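How to Turn Soap Slivers into a New Bar

If you're anything like me, you have a little pile of soap ends hiding somewhere in the bathroom, too small to wash with and too nice to throw out. My neighbor Loretta Dvorak saved hers in a coffee can for years, and one rainy April afternoon we finally melted the whole lot down in her kitchen. I've been doing it ever since, and I'd love for you to try it too!

You'll want 12 ounces of soap scraps, half a cup of water, a cheese grater, a heatproof bowl that fits over a saucepan, and some kind of mold. A silicone muffin pan is my favorite, but a clean yogurt cup works fine.

Grate the scraps as finely as you have patience for. Try to stick with scents that get along (lavender and pine tar do not, I'm sorry to say). Tip the shreds into the bowl, pour the water over, and leave it alone for an hour or so.
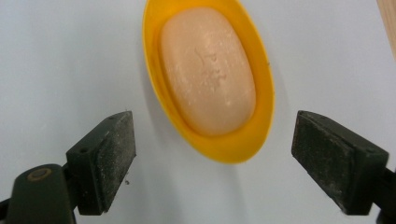

Now set the bowl over gently simmering water and stir every few minutes. It will never go as smooth as store-bought melt-and-pour, so don't wait for that. You're after something like lumpy mashed potatoes, and it usually takes me some 50 minutes to get there.

Spoon it into the molds, press down hard with the back of the spoon, and rap the pan on the counter a few times to knock out the air. Let it sit overnight, then pop the bars out and dry them on a rack for two weeks, turning them whenever you happen to walk by.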